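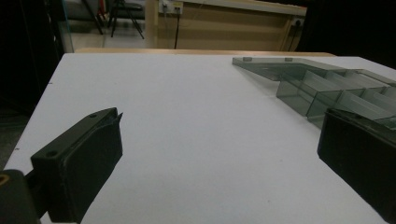 Keeping White and Light-Colored Tabletops Clean

A matte white table shows everything: coffee rings, pencil marks, the gray smudge where your sleeve rests. The finish is tougher than it looks, but it scratches and dulls if you use the wrong cleaner. These are the methods we use at home and in the sewing room, in the order we try them.

Everyday wiping

Use a soft cotton cloth wrung out in warm water with one drop of dish soap. Wipe in straight lines from one side to the other, then go over it again with plain water. Dry with a second cloth. Soap left on a matte surface dries to a film, and the film holds dust. If your table looks dull an hour after you clean it, you are probably using too much soap.

Paper towels are fine for spills but not for daily use. Old T-shirts work better, once the seams and any printed parts are cut off.

Coffee and tea rings

Mix baking soda with water until it is as thick as toothpaste. Spread it over the ring and leave it for 9 minutes. Lift it off with a damp cloth without scrubbing. Rinse twice. A tea stain that has been there all week may need a second round.

Do not use this on a high-gloss top. The powder is a mild abrasive and will leave a hazy patch.

Pencil, crayon and pen

Pencil comes off with a clean white eraser. Pink erasers can leave color behind.

For crayon, warm the mark with a hair dryer on low for a few seconds and blot with a dry cloth. Finish with soapy water.

Ballpoint ink needs rubbing alcohol on a cotton swab. Work from the outside of the mark toward the middle and change swabs often. Test it under the edge of the table first. Keep alcohol away from painted or varnished wood, and away from clear acrylic, which can craze.

Glue and tape residue

Rub a little cooking oil into the sticky spot and wait 14 minutes. Push the residue off with the side of a plastic card. Wash the oil away with dish soap. Gladys Mutiso, who wrote to us from Briltport, uses peanut butter for this and has had good results, though it takes longer to clean up.

White glue can be softened with a wet cloth laid over it. Super glue is another matter. Try nail polish remover only if you know the surface can take it, and stop if any color comes up on the swab.

Wood edges

Many light tables have bare or lightly sealed wood along the edge. Water running over the side will raise the grain and leave it rough. Wipe the edge last with a cloth that is barely damp, and dry it right away. If it already feels rough, sand it lightly with fine paper, along the grain, and rub in a thin coat of mineral oil. Wipe off the extra before it reaches the white part. Twice a year is enough for most tables.

Acrylic stands and organizers

Dust sticks to acrylic, and a dry cloth grinds it in. Rinse small pieces under lukewarm water, wash with dish soap and your fingers, and pat dry with microfiber. Skip window cleaner with ammonia. Put felt dots under anything that gets moved around, and replace them when they collect grit.

Heat marks

White tops can yellow under a hot pan, and that kind of mark does not come out. Use a trivet. Cork ones cost little and do not slide.

What to avoid

Steel wool, scouring powder, and the green side of a kitchen sponge.
Furniture polish on a matte finish. It leaves shiny streaks.
Bleach on wood edges.
Melamine foam on the same spot again and again. It will polish a matte top until the spot shines.

Next page: getting candle wax out of a tablecloth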